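Migration Studies Board > Methods and Measurement > Name-based correspondence tests: what does the callback gap measure?

lisedard_reader
Posts: 256

I'm working through the Lisedard housing audit for a seminar paper and want to check my reading of the design before I build an argument on it. As I understand it, 849 rental listings were sampled and each got two written inquiries, one signed with a majority-sounding name and one with a name associated with a migrant background. Order was randomized, and so was the wording, from a pool of four templates. The outcome is any positive reply within ten days.

The authors report the gap as "the level of discrimination in the city rental market." My question is whether a paired test supports a statement about the market at all, or only about landlords who advertise publicly and answer written inquiries from strangers.

tcalloway
Posts: 1,103

The second one. This was argued over at length in the hiring literature. A correspondence test estimates differential treatment at first contact, in the channel you sampled. People who find apartments through relatives or a congregation never pass through that channel, and recent arrivals are overrepresented among them.

The estimate is fine. The sentence in the abstract is too wide.

E. Gulyás
Posts: 552

I disagree in part. "Market" is defined in section 2 of the report as publicly advertised units, and the abstract uses the word in that sense. You can dislike the definition, but it is there.

My own objection is to the names. Four migrant-associated names were used, and all four came from one language group. The report then speaks of "migrant-background applicants" in general. Work on name perception shows that respondents sort names by perceived class and religion as well as origin, and with four names you can't separate those. A pretest asking raters to guess origin, education and religion for each name would cost very little. The appendix has a pretest for origin only.

— Enikő

lisedard_reader

I had missed that the pretest covered origin only. Is there an accepted minimum number of names?

E. Gulyás

No accepted minimum. I would want at least ten per group and a random effect for name. With four, the standard errors treat the names as fixed, so the result generalizes to those four names and no further.

rvillanueva
Posts: 103

Going to push back on both of you. Every one of these threads ends with the audit being picked apart until the reader concludes that nothing was shown. Something was shown. Same inquiry, same listing, different name, different reply rate. A landlord who answers one and ignores the other has treated two people differently, and the law where I live doesn't ask about random effects.

The demand for a wider name set is reasonable for the next study. As a reason to discount this one it's weak.

tcalloway

No one said discount. For one listing, though, the inference you want doesn't hold. Landlords miss messages. Some pairs will split by chance with no bias present, in both directions. That's why you look at the net difference: pairs favoring the majority name minus pairs favoring the other. Reporting only the first number inflates the result, and the press summary did exactly that.

rvillanueva

The press summary was written by the city. I don't hold the authors responsible for it. And net difference has its own problem. If some landlords prefer the minority applicant (a co-ethnic owner, for instance), the net figure subtracts their behavior from everyone else's, as if two kinds of unequal treatment cancel. For the applicant turned down they don't.

tcalloway

Agreed on that point. Report both numbers and the full two-by-two table. The table is in the Lisedard appendix, for what it's worth, page 41 of my copy.

ospina_y
Posts: 78

Coming at this from the qualitative side. I did interviews with tenants in Ita for the Dresow project, and the stage after first contact looked very different from what an audit can record. People described getting the viewing and then being asked for an extra guarantor, or a larger deposit, or being told the unit had gone. One woman kept a notebook with dates and rents for each viewing. In her account the first reply was almost always polite.

So a small gap at first contact can sit alongside a large gap later on. I'd be careful about the Lisedard report's closing section, which compares its gap to the one from the earlier wave and says conditions have improved. Landlords may simply have moved the filter to a later step.

lisedard_reader

That's useful. Is the Dresow material published?

ospina_y

A working paper, under Valderrama and Ospina. Efraín has the current version and is revising the section on deposits. I'd rather you cite that one than the draft that circulated in March, which has a coding error in the second table.

E. Gulyás

Yesenia's point about displacement is plausible, but I want to see how it would be tested. Interview samples of this kind are recruited through tenant associations, and people who join a tenant association have had trouble with landlords. You can't get a rate from that.

ospina_y

We don't claim a rate. We claim that the mechanism exists and describe how it works. Recruitment was split between two associations and a language school, and the accounts from the school were similar in kind. Whether they were similar in frequency I can't tell you.
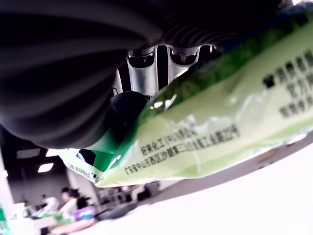 What could be done is a sequential design, where testers go on to a viewing and record the terms offered. Peixoto ran one in a smaller city. It's expensive, and the testers know their own assignment, so you bring back the problem that written audits were meant to solve. Two people never present identically in person. I would still rather have a noisy measure of the later stage than none.

tcalloway

Peixoto's tester protocol is decent. Scripts were fixed, pairs were matched on age and dress, and testers filled in the form separately before speaking to each other. The sample is small and the intervals are wide. The deposit result survives, the guarantor result doesn't.

carhuamaca
Posts: 31

Question from someone newer to this. Why is the ten-day window taken as given? In the Lisedard data file the reply timestamps are included. If you cut at 48 hours the gap is larger than at ten days. That suggests some landlords write to the majority name first and go to the second message when the first falls through. For an applicant in a tight market the early reply is the one that counts.

— Yhon

E. Gulyás

Good observation, with one caution. Inquiries within a pair were sent several hours apart. If you measure from the listing date, the order effect leaks in. Measure each reply from its own inquiry, and check that the result holds separately for pairs where the majority name went first and pairs where it went second.

carhuamaca

I measured from the inquiry. I haven't split by order. Will do it tonight and post the code.

rvillanueva

This is a better use of the data than anything in the report. It also answers the original question to some degree. Being answered second is a disadvantage that the headline outcome records as equal treatment.

tcalloway

It's also a post hoc cut. The window was preregistered at ten days. Pick 48 hours after looking at the file and you can find a cutoff that suits nearly any claim. Plot the whole curve for both groups and let people see it. Survival analysis, log-rank test stratified by listing, done.

rvillanueva

Fine with the curve. I don't accept that an exploratory result has to be treated as suspect when the mechanism was described in interviews before anyone looked at the timestamps.

tcalloway

Described for a different stage, in a different city.

lisedard_reader

Thanks, all. For the paper I'm going to limit the claim to first contact in advertised listings, report the net and gross figures side by side, and put the name issue and the displacement argument under limitations. If Yhon posts the curve I'd like to cite it as a reanalysis — what's the preferred form for citing a forum post with attached code?

E. Gulyás

Ask him to deposit it somewhere with a version number and cite that. Also check the license on the data file. The one I downloaded allowed reanalysis but not redistribution, so the code can go up and the data can't.

carhuamaca

Split by order is finished. The gap at 48 hours is present in both halves but smaller where the majority name went second. I'm cleaning up the script. One thing I can't resolve: a set of replies has a timestamp earlier than the inquiry. Has anyone else run into these?

tcalloway

Time zone. The mail server logged in UTC and the listing site in local time. Footnote in the codebook, near the end.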